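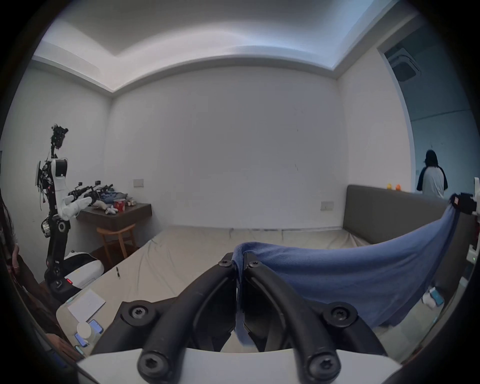 March, start of the second block

Interactive floor and light study, notes after the pilot at Nirndale. Writing this up before the Loston install so the same mistakes don't get carried over.

Setup as it stood at 9 a.m.: pressure mats under the corridor runner, ceiling light strips in two zones, one small speaker at the far door. Huturine build 107 on the controller. The idea is still that the corridor answers a person's pace. Walk slowly and the light moves with you, stop and it gathers where you are, turn back and it fades behind you. No screen, no voice, no instructions on the wall.

Log from the pilot has 2504 mat events. I went through all of them by hand last night, which was slow but worth doing once. Most of the trouble is at the zone boundary. When someone stands with one foot on each side the controller sees two people, and the light splits. In the interviews people described this as the corridor "losing interest" or "looking at somebody else." One visitor stepped back and tried again three times, then walked out along the wall. Worth keeping that wording for the paper. They were reading attention into a threshold error.

Changes made today:

Merged events closer than one stride when they start in the same half second. Boundary case now gives a single presence in the replay. Have not tried it with real people yet.

Fade time went from one second to 3. At one second the light felt nervous. At 3 it lags a fast walker, but the fast walkers in the pilot hardly looked at it anyway.

Speaker off. The soft tone on entry was taken for a door alarm too often. I'd like to bring sound back at some point but with a different source position, lower down and nearer the middle.

Questionnaire shortened to one side of paper. Dropped the item on "intelligence" because people asked what we meant by it, and we gave different answers depending on who was at the table. Kept "did the space notice you" and "did you change how you walked." Those two got the longest comments.

On the Ahuja scale: we used the short form for perceived agency. Scores were bunched in the middle and I don't trust them. Several sheets had the same mark all the way down. If we use it again at Loston it should go first, before the open questions, while people are still fresh. Or we leave it out and code the interviews. I lean toward leaving it out, but the comparison with last year's lobby piece depends on it, so this needs a decision at the group meeting.

Afternoon. Replayed the log against the new merge rule from 2 p.m. on. Problem: couples walking side by side are now merged too, and stay merged when they separate, until one of them leaves the mats. Tried letting the presence split again once the gap passes two strides. Works for most of the couples in the log. Does not work for the family group near the end, where the light jumps between them. Leaving that for now. A group may need its own behavior, something slower that fills the whole zone, and that is a design question before it is a code question.

Also found that mat 7 reports late. The delay is steady, so it can be corrected in the table, but check the connector before it gets packed. The runner had a crease over it when we lifted it, could be that.

Power note: the strips in zone two dim slightly when zone one goes to full. Capped both at 80 percent until we have the second supply. Visitors won't see the difference, but it shows up on the video and makes the coding harder.

To do before Loston:

measure the corridor there ourselves, the plan we were sent is missing the alcove
second power supply
spare connectors for the mats
print consent forms, new version with the video line moved to the top
ask whether the overhead lights can be switched off separately
reinstall 107 with the merge rule as an option, default on

Left the replay running with the longer split distance. Results will be in the shared folder under the pilot, file name ends in "split2".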